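Punda – Roupa em segunda mão e arranjos
Oportunidades

Assistente de triagem e dobragem de roupa (m/f)
Publicado em 23 de outubro de 2021

A Punda recolhe roupa usada em casa dos clientes, separa-a, trata-a e volta a pô-la à venda. Procuramos uma pessoa para a equipa de triagem e dobragem, a tempo parcial, com possibilidade de passar a tempo inteiro a partir de junho.

O trabalho divide-se entre o nosso armazém da Rua do Vadton e as casas dos clientes que pedem o serviço de arrumação ao domicílio. Quem entra começa pelo armazém e passa para o domicílio depois do período de formação. As visitas são sempre feitas a dois.

O que vai fazer

No armazém, abrir os sacos que chegam da recolha e separar as peças por tipo, tamanho e estado. Passam pela mesa de triagem mais de 400 peças por dia, entre t-shirts, camisas, malhas, calças e roupa de criança. Cada peça é aberta, vista dos dois lados, verificada nas costuras e nas axilas e encaminhada para venda, arranjo ou reciclagem. As peças para venda são dobradas segundo o nosso molde e etiquetadas. As peças para arranjo levam um alfinete no sítio do defeito e um papel com a descrição.

Ao domicílio, o trabalho é mais variado. O cliente mostra-nos a roupa que quer rever e nós tratamos dela na própria divisão, muitas vezes na sala, em cima do sofá ou da cama, porque poucas casas têm uma mesa livre com o tamanho necessário. É preciso saber dobrar bem numa superfície mole. Uma t-shirt em cima de uma almofada não se comporta como em cima de um tampo, e quem só dobrou em loja costuma estranhar nos primeiros dias.

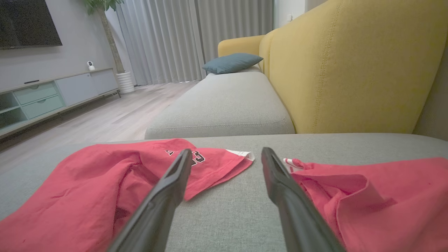 Nas camisolas e t-shirts com números ou letras estampados, a dobra deve evitar o meio da estampagem sempre que o tamanho da peça o permita. Estende-se a peça com a frente para baixo, alisa-se com a palma da mão do centro para fora, dobram-se as mangas para dentro e só depois se fecha a altura em três. A gola fica para cima. A etiqueta interior fica acessível, para o cliente ou o colega poder ver o tamanho sem desfazer a pilha. Ensinamos tudo isto na formação e não esperamos que já venha a saber.

Também faz parte do trabalho deixar a divisão como a encontrámos. As almofadas voltam ao lugar, as mantas são dobradas e os fios e cotões que ficam nos estofos são retirados com o rolo. Não mexemos em gavetas nem em armários que o cliente não tenha indicado. Não deitamos nada fora sem autorização escrita na folha de visita.

O que pedimos

Maiores de 18 anos, com escolaridade obrigatória concluída.
Português falado e escrito suficiente para preencher a folha de visita e falar com os clientes.
Capacidade para estar de pé durante o turno e para levantar sacos até 22 kg, com ajuda de carrinho.
Cuidado com as coisas dos outros e discrição. Entramos em casas particulares e o que lá se vê não se comenta.
Disponibilidade para dois turnos de manhã e dois de tarde por semana.

Damos preferência a quem já trabalhou em lavandaria, loja de roupa, hotelaria ou costura, mas a experiência não é obrigatória. Das pessoas que estão hoje na equipa, duas vieram da restauração e uma de um lar de idosos. Carta de condução de ligeiros é útil para o serviço ao domicílio. Quem tem alergia ao pó ou a pelo de animais deve dizê-lo na candidatura, para vermos se há maneira de organizar o posto.

O que oferecemos

Contrato a termo de seis meses, renovável, com 22 horas semanais. O vencimento é proporcional ao horário e segue a tabela interna, que enviamos a todos os candidatos chamados para entrevista. A isto junta-se o subsídio de refeição em cada dia trabalhado e o pagamento das deslocações entre o armazém e as casas dos clientes. A farda (avental, duas t-shirts e sapatos) é fornecida por nós e lavada no armazém.

A formação dura duas semanas, é paga desde o primeiro dia e é dada por Josefina Ocampo, responsável pela triagem. A primeira semana é só de tecidos e etiquetas: distinguir algodão de misturas, ler os símbolos de lavagem, reconhecer borboto, desbotado, elástico cansado e tinta de estampagem a estalar. A segunda é de dobragem, primeiro na mesa e depois no sofá que temos na sala de descanso. No fim há uma conversa entre as duas partes para decidir se se avança. Não há prova escrita.

Os empregados podem comprar peças da loja com desconto a partir do segundo mês.

Horários

Armazém: manhã das 8h00 às 13h30, tarde das 13h30 às 19h00.
Domicílio: as visitas são marcadas entre as 9h30 e as 18h00 e duram em média três horas. O mapa da semana seguinte é afixado na véspera do último dia útil e enviado por mensagem. As trocas de turno combinam-se entre colegas e são comunicadas à Josefina até ao fim do dia anterior.

Como concorrer

Envie currículo de uma página e umas linhas a explicar porque lhe interessa este trabalho. Não é preciso fotografia. Pode entregar em mão na loja Mohammadi, ao balcão, dentro de um envelope com a indicação "Triagem", ou usar o formulário desta página. A referência da vaga é 202 e deve constar da candidatura.

Quem for escolhido para entrevista é contactado por telefone no prazo de duas semanas. A entrevista é feita por Olumide Obi, no armazém, e dura meia hora. Segue-se uma pequena experiência prática na mesa, com um saco de roupa já lavada. Não estamos a avaliar a rapidez. Queremos ver como pega nas peças e se faz perguntas quando tem dúvidas. Traga sapatos fechados e o cabelo preso, se for comprido.

Para chegar ao armazém de transportes, a paragem mais próxima é a do Mercado, a cinco minutos a pé. O portão é o verde, ao lado da oficina Udix. Toque à campainha de baixo, a de cima é do vizinho.

Guardamos as candidaturas durante seis meses e depois apagamo-las. Se não quiser que a sua fique guardada, escreva-o no fim da carta e é eliminada assim que a vaga for preenchida.

Esta vaga é para uma pessoa. Para a loja e para os arranjos não temos lugares abertos neste momento.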